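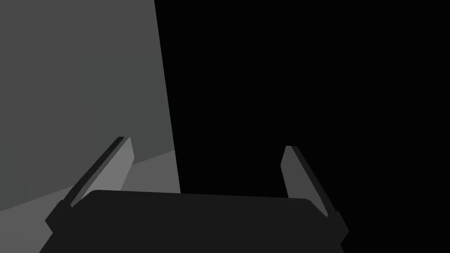
Rasthorpe Bus Users and Road Safety Group
Minutes, December meeting, held Monday

Chair: Faizal Entili
Apologies: read out, list with the sign-in sheet

1. Last minutes
Agreed. One change, item 4 should say 609 not 662. Faizal to correct.

2. Seat belts on the school run
Long discussion. Budis Coaches have replied to our letter at last. Belts fitted on all seats of the newer coach, older one still has lap belts at the front only. They say replacement due "in the new year", no month given. Parents not happy with that. Several said children take belts off as soon as the driver pulls away and there is no adult on board to say anything.

Agreed: write back, ask for a month. Ask also whether the 662 can have the newer coach as it uses the main road and the 609 dosen't.

Question from the floor, is it law to wear them. Faizal read out the guidance. Driver has to make sure passengers are told, sign or announcement. No sign on the older coach as far as anyone could remember. To go in the letter.

3. Emergency exits
Rear door on the 662 was blocked by sports bags on at least 2 mornings, reported by a parent. Budis told by phone, said driver would be reminded. We want it in writing.

Also asked for an evacuation drill before Easter. School is willing. Need a date when both coaches are in and not straight off to the next job. Suggestion to do it in the Xolalpa car park (the cafe, not open till ten) so the children aren't standing on the verge. Faizal to ask the owner. 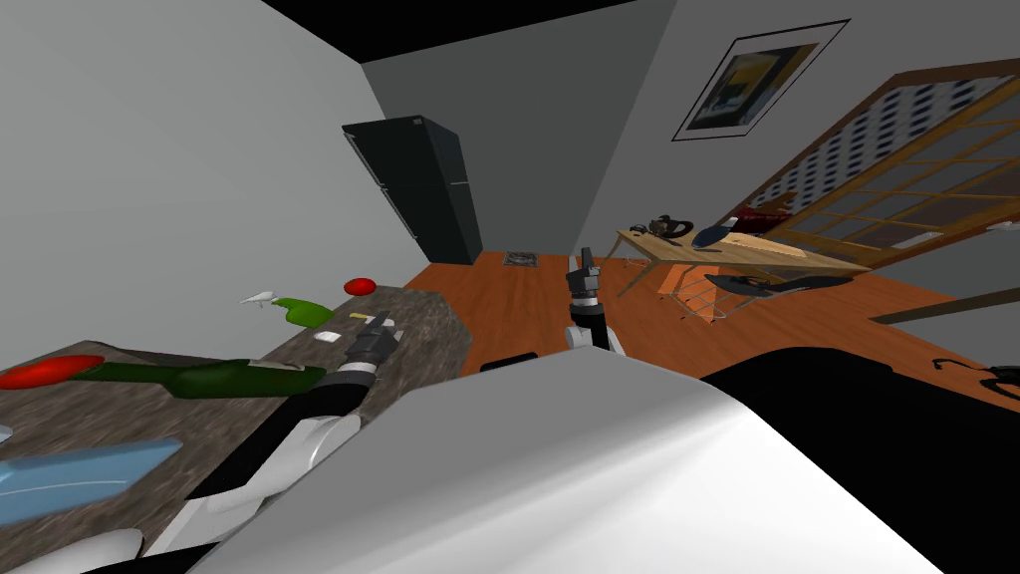 4. Jernidum Lane junction
Still no white lines after resurfacing. Council say on the list. Hedge on the corner cut back, much better view to the right now, thanks to whoever did it.

Bus stop pole still leaning. Reported again. Same reference number as last time so presumably same queue.

Request for a 20 limit past the stop: officer says needs a speed survey first. Cost of a private one quoted at £2000, which we haven't got. Agreed to ask the council to do theirs and to keep asking.

5. Reflective tags
Box arrived. Handing out at the stop and at the school gate. Adults can have one too.
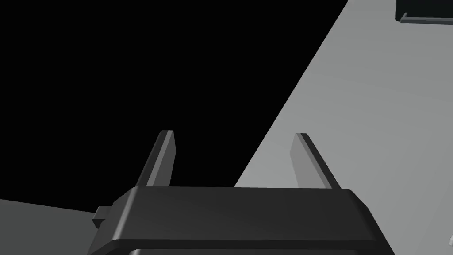

Gripper with its two fingers apart.

6. AOB
Late running of the 609 in the afternoon. Not really safety but children waiting in the dark. Log times please and send them in.

Someone asked if we could have the heating on earlier. Yes.

Next meeting: January, same room, 7.30pm. Closed 8.50.

Contact the group via the parish noticeboard | © Rasthorpe Bus Users and Road Safety Group | Back to top

Comments

Gillmum: The 609 was late again all last week, have written the times down, who do I send them too?

P. from the top end: Drill is a good idea, we had them when I was at school and I still remember jumping out the back. Please do the older coach as well as the new one, the door is much stiffer.

Faizal Entili: Both coaches, yes. Times to me please, a note through the door is fine.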